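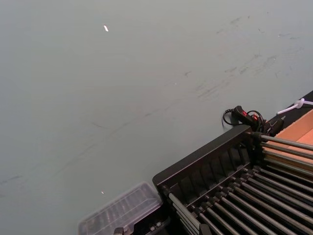

Week 7 handout – Teaching by demonstration, part 2
Intro to Robot Manipulation, Drarside lab section
Notes: Selorm Bawa. Lecture: Adjoa Frimpong
June 5, 2021

Left over from last time: kinesthetic vs. teleop. Quick version.

Kinesthetic = you grab the arm and move it. Gravity comp on, joints logged. Good feel for contact. Bad: your hands and sleeves end up in the camera view, and the policy learns to look for sleeves. Also tiring, nobody's 60th demo looks like their first.

Teleop = you stay out of the way, arm follows a controller or a leader arm. Cameras see what they will see at run time. Bad: no force feedback on our setup, so people push too hard at contact and don't notice.

Both give you the same thing in the end, a list of (observation, action) pairs. Watch the timestamps!! If the action stream lags the video you're training on the wrong pairs. 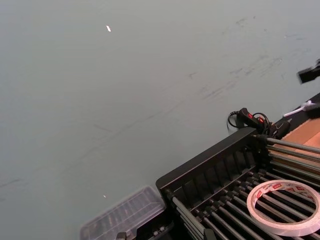

Wrist camera. Moves with the gripper so the view of the target stays close at grasp time, but early in the reach it may see mostly table. Policy can't act on what it can't see. Either start the demo with the target in view or add a fixed camera. Okoro baseline uses both, we'll compare in lab.

How many demos? Assignment asks for 100 per pair. Last December's group turned in 72 and it trained ok on the easy start poses, fell apart on the others. The Dandau set has 500 but one operator did all of them – so one style, don't read too much into the success rate.

What makes a demo usable
– one strategy. If you go in from the left, keep going in from the left
– no long pauses. A policy with no memory sees a still arm and learns to stay still
– small mistakes are fine IF you recover. Keep those, they teach correction
– drops, e-stops, bumped camera: mark as failed, don't delete
– vary the start pose on purpose, write down how

Compounding error (will be on the final): small error at step t puts you in a state slightly off the demos, next error is bigger, etc. Fixes: more varied starts, noise injected during demos, DAgger-style relabeling. Adjoa did the bound on the board, copy it from someone, I ran out of room.

Logging: use the Cona recorder, 7 joint angles plus gripper width. Check the first file before you record teh rest. Two pairs lost a full session to an empty gripper channel.

For next time
– read section on action chunking, skip the proofs
– bring your start pose table
– swap operators halfway thru, and log who drove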